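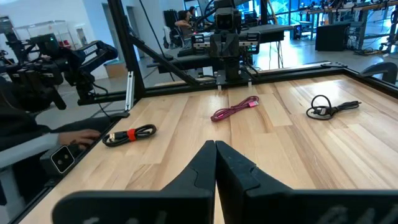
I have a theory that every household owns one drawer it would be ashamed to show a guest, and I think we should all leave it alone.

Ours is in the kitchen in Justthorpe, second one down. My sister-in-law Vilja Rissanen came to stay last November and had it emptied onto the counter before I'd finished my coffee. She loves this stuff! She reads the books, she buys the dividers, she once drove to Flindstead for a label maker. And she meant well, so I stood there and said yes, no, yes, no while 15 years of takeout menus and mystery keys went into a trash bag.

It looked wonderful. I opened it just to admire it. Then the back door stuck, the way it does when it rains, and the little bent key that gets it going was gone – along with the two rubber feet I'd been saving for the blender.

My point is that a messy drawer still works. I knew where that key was, more or less (left side, under the birthday candles). The tidy people think that if you can't see a system there isn't one, and I just don't buy it. My grandfather's workbench was a disgrace and he could put his hand on any screw in it in the dark.

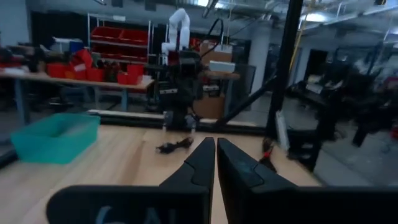
A bin of one's own.

I'll give Vilja this much, bins are fine. Put a bin on a table and I will happily throw things in it all day long. What I can't stand is the bin with a label, and the smaller bin inside that one, and the feeling that I've done something wrong when a battery ends up with the string. Who is checking?

Anyway, it has filled back up, mostly with soy sauce packets and a tape measure I don't remember buying. She's coming again next month and I've already moved the good junk to the hall closet.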